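The pump station at Zatthorpe had been on manual for two days when Edeltraud Heitmann read the logbook through for the second time. The entries were in pencil. The level in the lower basin was recorded every hour, and at 23 hours past the shutdown the level had gone up by the width of a hand with both valves closed.

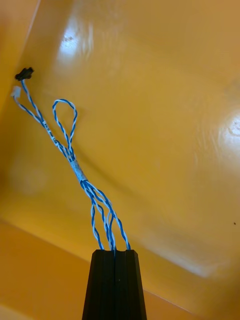 She called Barnabás Kiss, who had signed the entry. He told her the float sensor was good. He had traced its line back to the panel himself, blue and white twisted together the whole way, each pair wound as tight as a candy stripe, and had found no break in it. The water had risen. He had written down that it had risen.

"From where?" she said.

"The form has no box for that."
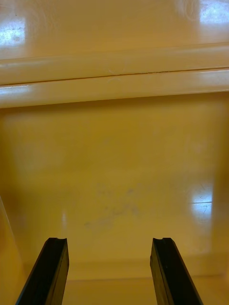
The basin held 2000 cubic meters. Inflow came from one source, the Isania canal, which had been drained in September for relining. Heitmann drove out on Sunday and walked the first 600 meters of it in rubber boots. The bed was dry and cracked. She wrote this down too, and initialed it.

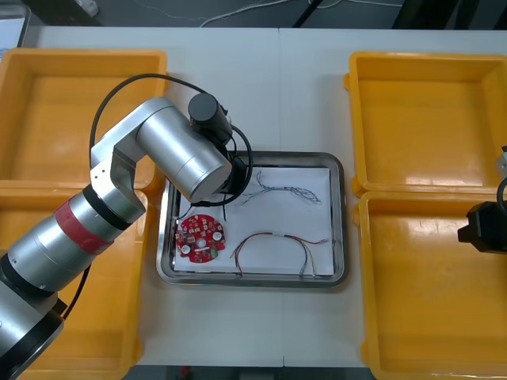

Senthil Rajan ran the water samples that night. He worked slowly and did not talk while he worked. White paper went into the steel tray first, as it always did, and anything set down after that lay on the paper and never on the metal. The chloride came back high. He ran it again and it came back the same. There was no salt water within a day's drive of the station.

"Contaminated bottle," said Heitmann.

"I used three bottles."

She asked for the original survey. It showed the basin, the canal, and a third line, drawn lightly and not labeled, that left the north wall and went off the sheet.

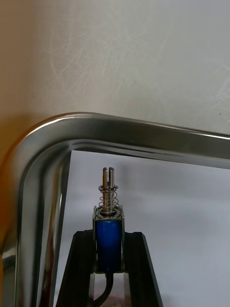
Polished steel tube, at the bend.

At four in the morning Kiss phoned from the gallery. The level was up another hand. He had put his ear to the north wall, he said, and he wanted to know how she would like the sound entered.

"As you hear it," she said.

He was quiet for a time. Then she heard the pencil.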